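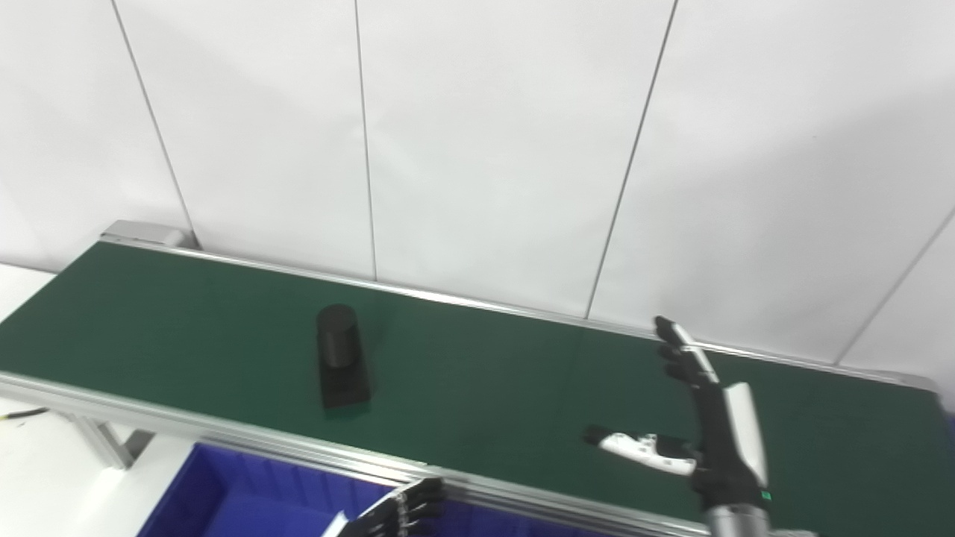

Fig. 8. Right hand over the belt, left hand at the near rail. View from the head camera.

8 Teaching a pick from the conveyor by remote control

This section applies to the Domell two-handed unit with Midach gloves and control software. Complete the glove fitting and the arm zeroing before starting. The operator stands at the control station and works from the head camera view only.

8.1 Before recording

1. Stop the conveyor and lock the drive. Teaching on a moving belt is covered in section 9.
2. Place the part on the belt, standing on its base. The base need not be square to the rails. Vary the angle between recordings.
3. Place the blue bin below the near rail.
4. Check that cables on the table beside the conveyor are clear of both arms.
5. Check the indicator on the palm of the right hand. Green means that the hand is ready. If it is off, repeat the hand start-up.

CAUTION: The fingers can be damaged by contact with the aluminium side rails. Keep the wrist above rail height whenever the hand crosses the belt.

8.2 Taking control

1. Put on both gloves and hold your hands open and still.
2. Press the left pedal once. The arms move slowly to match your hands.
3. Wait for the tone. Do not move before it sounds.
4. Raise the right hand over the near rail and bring it above the belt.
5. Keep the left hand low on the near side. It takes no part in the pick and is used only to steady the bin.

NOTE: The thumb follows the glove with less travel than the fingers. Operators used to the Zenudia gripper tend to close it too early. Bring the palm to the part first, then close the thumb.

8.3 Recording the pick

1. Press the right pedal to start recording. The file number appears at the top of the display.
2. Lower the hand until the thumb lies just over the belt surface.
3. Move the hand sideways until the part is between the thumb and the fingers.
4. Close the hand at an even speed. Grip the upright body, not the base.
5. Lift clear of the near rail, move over the bin and lower the part.
6. Open the hand fully and withdraw upwards.
7. Press the right pedal to stop.

If the part tips over, stop the recording and mark it as failed. Do not stand the part up with the robot's hand while recording is running. Failed files are kept but are left out of training.

CAUTION: Do not take off a glove while the left pedal lamp is lit. The arm will follow the glove. Release control first.

8.4 Checking the set

Play back each file at half speed and reject any in which the hand touches a rail. The set supplied with the unit holds 1222 recordings of this task, of which 547 were made with the base turned on the belt. New recordings are added to it and do not replace it.

8.5 Faults

Code 2215: glove signal lost. The arms hold their position. Release control, reseat the glove connector and start again from 8.2.

If the code returns, contact Oberholzer service, attn. Ursina Bühler, and quote the file number.

Section revised 2nd June.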